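Board: Agency Life & Freelance Marketing
Thread: How long should a leadership bio be on the About page?

mirine_mktg
Posted July 8, 2024

Hi all, long-time reader here and I finally have something to ask! I do brand and content for a mid-sized agency called Wernis, and we're redoing our website top to bottom. Our new VP of strategy, Baiba Pärn, sent me her bio last week and it is lovely, it really is, but it names every place she has worked going back to college. Our CEO, Mairéad Kavanagh, wants all of them cut down to 68 words apiece so the boxes line up.
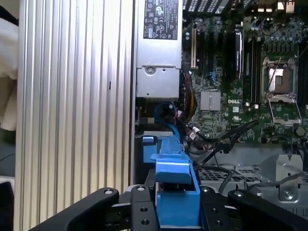
I'm stuck in the middle. Baiba feels (and I do see her point) that clients hire people, and people have histories. Has anyone been through this and come out with both of your bosses still speaking to you?

oldcopydog
Oh, you have my sympathy. I've written more executive bios than I care to remember, and my vote goes to Mairéad. A visitor wants to know what this person would do for them. The job she had before the job before this one can live on her profile page somewhere else.

Start with what she does now, then one thing she's proud of, then stop.
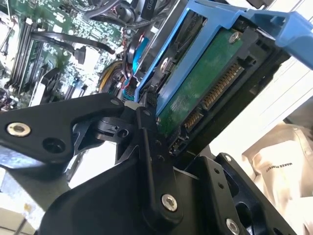 Re: How long should a leadership bio be?

kivi_and_co
I'm going to disagree with oldcopydog, with love. When we pitched for the Atent account, the client had read every bio on our site, and one of them brought up a role our media director held years ago. That got us talking, and I think it warmed the whole room up. If she'd been trimmed to three sentences we would have lost that.

What about a short version on the main page and a longer one when you click her name? 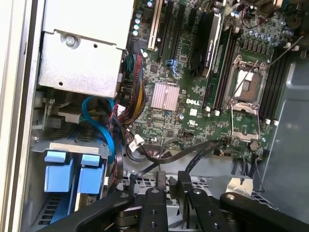 Dell tower, side open

oldcopydog
Fair enough, kivi, and congratulations on the pitch, but one client reading closely doesn't make it a rule! I looked at our own site in April and hardly anybody clicked through to the long ones. Roughly 40 visits, and I suspect a good few were our own staff checking their pictures.

mirine_mktg
Thank you both, this is so helpful. I like the two versions idea and I think Baiba would too, as long as the short one doesn't read like a name badge.

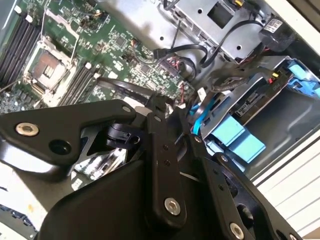

My other worry is keeping them up to date, because two of our people changed titles this spring and I only found out from their email signatures. Do you write the long ones yourselves or do you let folks send in their own?

kivi_and_co
We let them send a draft and then I tidy it, and they get one round of changes. One! Otherwise you'll be swapping "seasoned" for "experienced" until Christmas. Let us know what Mairéad says.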